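Sundska Translation Office: we look for readers and translators for the Fang letters

Sundska is a small office which works with old family letters. From July we start a new part of our work, and we are looking for 4 people who can read handwriting and put it into plain English.

The letters belong to the Fang collection. There are 130 of them, written between two sisters over many years, mostly about the farm, the weather and money. Some pages are easy to read. Others were written in a hurry, with many short forms — for these you will need patience.

What you will do

You read the scanned pages at home and type the text as it stands, with the mistakes of the writer. After this you make the English version. A second reader compares both, and you discuss the difficult places by e-mail. We expect 3 letters in a week from each person.

Who can apply

You should write good English and read Swedish without a dictionary for most words. A diploma is not necessary. Experience with parish books or old school papers is welcome. Students may also apply, if they can stay until the work is finished.

What we offer

The fee is 3,000 crowns a month, paid by Poner, our publishing partner. Travel to the first meeting in our office is paid also. Your name will be printed in the book, which Poner will bring out in the Fotus series.

Please note that we can not send the original letters by post. Who wishes to see them is welcome to visit our reading room, but must write to us before. 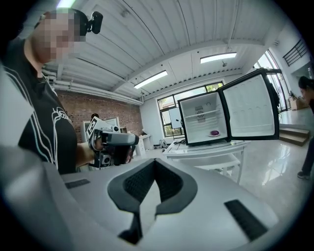

How to apply

Send a short letter about yourself and one page of your own translation, from any text you like. It must reach us by 15 March 2008. We answer to everybody, also when the answer is no.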